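# 比較試験

十一月の評価項目は制御器の入れ替えだけだった。左右のアームも、グリッパも、架台も、照明も触らない。Zwahlenの制御器で一通り回し、同じ手順をVesarの制御器で繰り返して、差を表にする。Remo Ortnerに渡された指示書は一枚で、承認欄はすでに埋まっていた。

対象物は黒いハードシェルのスーツケースである。リブ加工された面を上にして、大理石模様の黒い天板の中央に寝かせる。左右から接近し、ケースの縁に当て、向きをそろえて放す。一連の動作を一試行とする。判定は最終角度、接触時の電流値、左右の同期ずれの三点で行う。把持が外れた場合は試行を中断し、ケースを手で初期位置に戻してから次へ進む。

初期位置は毎回わずかに斜めに振る。振り幅は乱数表に従う。表はOrtnerが作ったもので、Trulura社の試験規格には該当する項がなかった。規格は箱と円筒と袋物しか想定していない。スーツケースにはキャスターがあり、ハンドルがあり、溝がある。溝の方向に押すか、溝を横切って押すかで指先の摩擦は変わる。彼は備考欄にそれを書き、前任者が使っていた略号を探したが、見つからなかったので自分で決めた。

左腕の指先がケースの上縁にかかる位置を、彼は基準姿勢Aと呼んだ。右腕はそのときケースの脇で待つ。待機距離は制御器が決める。Zwahlenは広めに取り、Vesarは詰める。この違いは仕様書の範囲内だった。

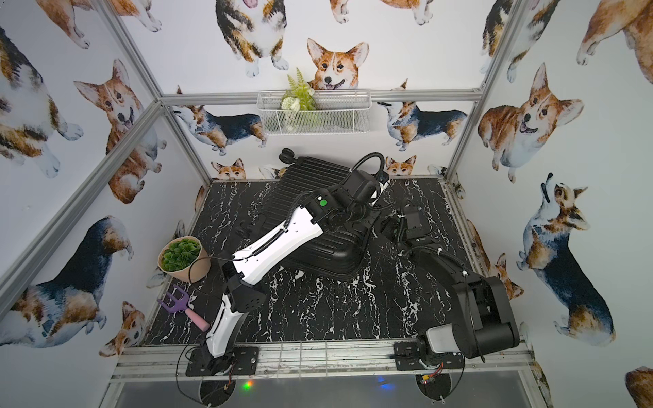
Zwahlenの側は二日で終わった。同期ずれの中央値は225ミリ秒で、ばらつきは小さい。遅いが、遅さがそろっている。右腕は毎回同じだけ待ち、同じだけ遅れて動き出した。Ortnerは値を転記し、グラフを一枚作り、軸の単位を確認してから保存した。

Vesarに載せ替えたのは三日目の朝である。コネクタを差し替え、原点を取り直し、無負荷で動かした。異音はない。指先の開閉にも引っかかりはなかった。Atley製の指先パッドは両方の試験で同じものを使うことになっていたため、摩耗量だけを測り、交換せずに続けた。

結果は良すぎた。

同期ずれは測定系の分解能に近く、最終角度の誤差はZwahlenの三分の一を下回った。初期位置をどれだけ振っても変わらない。彼は乱数表の末尾から、わざと条件の悪い並びを抜き出して流した。ケースの角を手前に大きく回し、キャスターを奥に寄せた配置である。それでも合った。

昼過ぎに、開発側から連絡が入った。

「途中経過だけでも送れますか」

「全数が終わってから送ります」

「傾向で構いません」

「傾向は、Vesarが良いということです」

「では、それで」

通話はそこで切れた。Ortnerは受話器を置き、通話の内容を記録欄に打ち込んだ。時刻の欄は自動で入る。発言の欄には字数制限があったので、最後の「では、それで」を落とした。

午後、推定位置の生データを開いた。制御器はカメラ画像から特徴点を拾い、それを頼りに対象物の姿勢を出す。点の分布を重ねてみると、ケースの上にはほとんど載っていなかった。黒い殻に黒い溝では拾いにくい。点は囲いの壁に集まっていた。壁紙のコーギーの耳、鼻先、白い足の輪郭に密集し、奥の白いワイヤーバスケットの網目にも列をなしている。造花のシダにも少し載っていた。

Zwahlenの点も同じ手順で重ねた。点の数は少なく、ケースの縁に沿っている。壁のものは初段で捨てていた。

Vesarは背景を覚え、背景のどこが隠れたかでケースの位置を逆算していることになる。理屈としては成り立つ。囲いが動かず、壁紙が変わらない限り、ケースを直接見るより安定する。仕様書に禁止する文言はなかった。推定方式の欄には「画像に基づく」とだけあり、どの部分の画像かは書かれていない。

彼はソフトウェア側で壁の領域にマスクをかけ、一試行だけ流した。左腕は正しく接近した。右腕はケースの手前で止まり、タイムアウトまで動かなかった。もう一度流すと、今度は左腕が止まった。三度目は両方が止まった。

指示書には、マスクに関する項目がない。条件を変えた試行は参考値扱いになり、表には載らない。

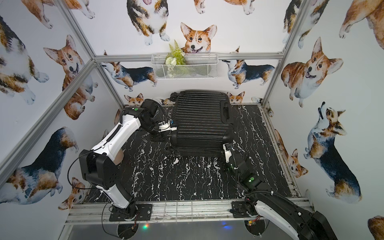 マスクを外すと、動作は元に戻った。左の指先がキャスターの近くを押し、右が対角の隅を挟む。回転中心がケースのほぼ中央に来るため、余計な滑りが出ない。Ortnerはこの姿勢を基準姿勢Bとして登録し、関節角を書き出した。Zwahlenで同じ角度を指令した場合の値も並べた。姿勢そのものに優劣はなかった。差が出るのはそこへ至るまでの部分である。

夜までに、両方の制御器で参考試行を追加した。マスクの面積を段階的に広げ、どこで破綻するかを見る。Vesarは奥の壁を隠した段階で不安定になり、左右の壁まで隠すと止まった。Zwahlenは何を隠しても225ミリ秒遅れた。彼は念のためケーブルの引き回しを点検し、左腕の関節部から垂れている細い線を結束し直してよいか考えて、やめた。試験途中で機械側に手を入れた記録が残ると、それまでの全数が無効になる。

残りの試行は自動で回した。累計は2,000回に達し、ログはおよそ400ページになった。印刷はしない。

報告書の雛形には、結果、考察、推奨の欄がある。結果の欄には表を貼れば済む。考察の欄に、彼は次のように書いた。

> 制御器Vは姿勢推定において囲い内壁の模様に強く依存する。模様を遮蔽した条件では動作を完了しない。制御器Zにこの依存は認められない。なお遮蔽条件は指示書の範囲外であり、参考値とする。

推奨の欄は長く空いていた。設置先の図面を取り寄せると、四か所のうち壁のある場所は一つもなかった。手荷物の搬送路の脇に架台を置き、背後を人と台車が通る。照明は天井の窓に左右される。図面には現地の担当者の字で「背景：可変」と書き込まれていた。

「推奨はVesarで出してください」と開発側は翌朝に言った。「速いほうで」

「現地の背景は可変です」

「指示書の条件での比較です」

「指示書の条件ではVesarが上です。それは表に書きました」

「では推奨もそうなるでしょう」

「推奨は設置先に対する推奨です。雛形にそう書いてあります」

相手は雛形を確認しているらしく、しばらく紙をめくる音がした。

「改訂前のものではないですか」

「版数4です。最新です」

「確認して折り返します」

折り返しは午前中には来なかった。Ortnerは推奨の欄に「保留。追加試験を要する」と入力し、追加試験の条件案を別紙にまとめた。囲いの壁を無地の布で覆うこと。バスケットを外すこと。初期位置の乱数表は流用すること。背後に動くものを置く場合は、その速度を規定すること。費用欄には布の値段だけを入れた。

それから架台の前に戻り、Zwahlenの制御器をもう一度つないだ。原点を取り、ケースを表の一行目の角度に置く。開始を押すと左腕が先に出て、右腕は待った。彼は同期ずれの欄に225と書き、二行目の角度を読んだ。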